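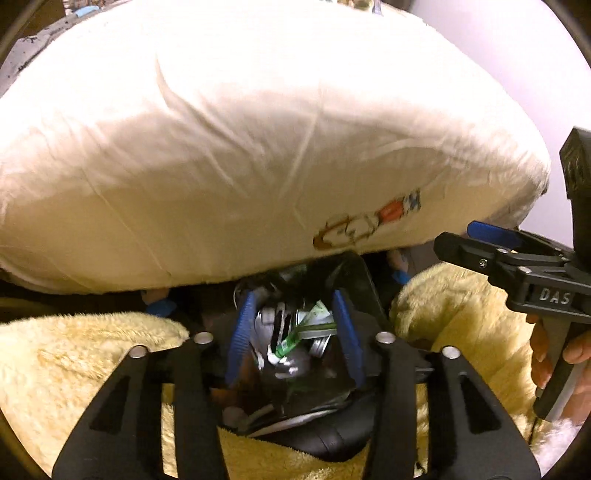
Security > Opinion > Workplace

Your Phishing Test Is Measuring the Wrong Thing

Reading time: 3 min
Print this article | E-mail this article

Every February my old employer, Girnitz, sent the whole staff a fake e-mail about unclaimed vacation days. Whoever clicked got a cartoon fish and a training video. Then somebody upstairs got a chart, and the chart always went down.

I used to make that chart. I don't believe it anymore, and I'm suspicious of anyone who says they do.

Take the last one I worked on. We sent 1,333 messages and 40 people clicked. That's 3 percent, and the year before had been worse, so the slide said "improved awareness." What the slide left out was that we had picked an easier e-mail. The vendor, Gunach, lets you choose the difficulty from a menu. If your bonus depends on the number, guess which end of the menu you drift toward.

I asked Rupert Berchtold, who ran our help desk then, how many people had reported the message. He had to go look. Nobody had asked him for it before, and the report button sent everything to a mailbox that was checked on Wednesday mornings. A real attacker who got in on Thursday would have had most of a week to poke around.

The click rate is popular because it is cheap to collect and it puts the blame on somebody in accounting. It says very little about whether the company would survive a real click. One person will always click. I've clicked. It was a parking notice, I was late, and I had in fact parked badly.

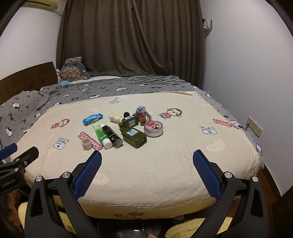 The better question is what that one click gets you. At Girnitz, a single password opened the mail, the payroll portal and a shared drive going back to before I was hired. We had hardware keys for 600 people sitting on a purchase order that kept being pushed to the next quarter. The training videos were renewed on time.

Waraporn Paisan, who does incident work at Thongdee, thinks I'm too hard on the tests. Her argument is that a fake phish keeps the subject alive, and that new hires do learn where the report button is. Fine – then send one to new hires and time how long the first report takes to reach a human being. I'd read that chart.

What I won't accept is the newer pitch, where a product like Priton gives each employee a "risk score" that follows them around. I sat through the demo. I asked what went into the score and was told it was a blend. A blend of what? They said they'd get back to me, and I'm still waiting. Meanwhile a manager somewhere is looking at that number before a review, and the people with low scores are learning to delete anything odd and keep quiet about it.

If you have to run these things, publish the difficulty setting next to the result. And find out who reads the mailbox.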